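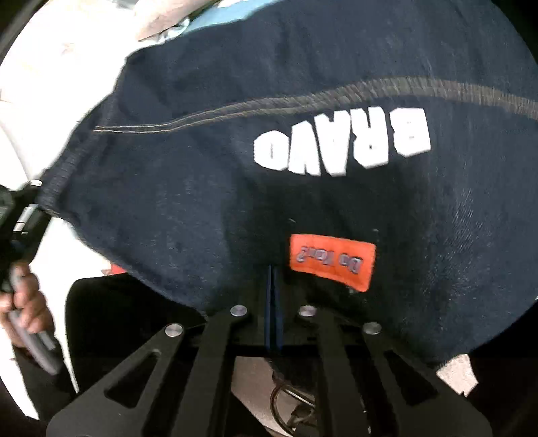
Navy garment, white BRAVO print, one pair of finger pads at the hem. Folding practice with the Jollunine.

Home > Reviews > Workshop > Robots > Kit > Contact

7 min read

Jollunine hand-held teaching grippers, reviewed

I've had the Jollunine pair since October and I've folded more laundry in that time than in the whole of the year before, so at the very least my airing cupboard has done well out of it. I bought them to teach my two-armed bench robot to fold clothes. Before that I was doing it the remote-control way, with a Gekent desk controller, and I'd got so fed up with it that I was ready to sell the lot and take up baking.

If you've never driven a robot arm from a controller, folding a T-shirt with one feels like doing it through a letterbox with barbecue tongs. You can't feel the cloth. You go down for a sleeve, miss it, go down again, get the sleeve and half the table cover, and by then you've got a recording of yourself being hopeless, which you then have to delete. On a good evening I'd keep 4 folds. With the hand-helds I got 92 usable ones out of my first 100, and that was with me still learning which way round to hold the things!

The idea is that you do the job yourself, gripper in each hand, and the camera on each one records what it sees while the tracking works out where your hands went. Squeeze the trigger, the fingers close. Let go, they open. The arms at home wear the same fingers, so what you record is (more or less) what they'll be able to do.

The fingers are the best bit. They're thin, they come together properly at the tips, and they'll pick up a single layer of T-shirt cotton if you come in low and slide a little before you squeeze. Thick stuff is harder. Sweatshirts and fleece want to roll away from you, and the double-stitched seams are chunky enough that you can feel the linkage give a bit when you pinch right on one. I've learned to go for the hem just next to the seam. Big printed lettering is a pain too, because cracked old print grips differently from bare cloth and the fold goes wonky along the edge of it.

Comfort is fine for half an hour and then it isn't. The handle is a good length and I like the shape, but all the weight sits out past your knuckles, and after a long batch my wrists know about it. My hands are on the small side, so yours might cope better. I wrapped mine in tennis racket tape, which helped more than I expected for something that came out of the drawer of odds and ends. I do wish there was a strap.

Cables! I'd love to say they stay out of the way. They don't. I've swept a folded jumper clean off the table with one, twice in the same session, and I now clip them to my sleeve with a clothes peg.

The camera is very wide, so it takes in your cloth, your fingers and a good deal of whatever else you've left lying about. I was forever tidying up at first. Then I stopped, and the robot coped better with mess afterwards, so I've kept on not tidying and I feel quite smug about it. Dark clothes are the weak spot. Navy and black lose their edges in the evening unless I've got a lamp on from the side, and I lost a whole batch of socks to that before I caught on. Daylight is best by miles.

Setup took me most of an afternoon. The printed guide is poor (the pairing page is in the wrong place and one step is missing completely), but the Rathnayake software it comes with is friendly once it's running. You get a little green tick after each recording if the tracking held, and a red cross if you waved your hand about too fast. I got plenty of red crosses. Slow down at the corners and they mostly go away. My one real moan about the software is that it won't let you trim the start of a recording, so every fold begins with a second or two of me shuffling about getting comfy.

I borrowed a single Jillex gripper for a weekend to compare. It's lighter and the trigger is smoother, lovely really, but the fingertips are too fat for shirts and you'd have to buy a second one to do anything with two hands. For stacking cups or putting shopping away I'd have it over the Jollunine. For cloth, no chance.

As for the robot, it now does tea towels nicely and T-shirts on most goes. Hoodies it still bundles up like a teenager would. I've got a pile of thick stuff to record this month and I'm hoping that sorts it.

Good: thin fingers, quick to record with, tough enough to survive being dropped on lino
Not so good: heavy at the front, cables, that guide
Score: 4 out of 5

Spare finger pads are sold separately, and I'd order a set with the kit, as my first pair went shiny and slippery sooner than I'd have liked.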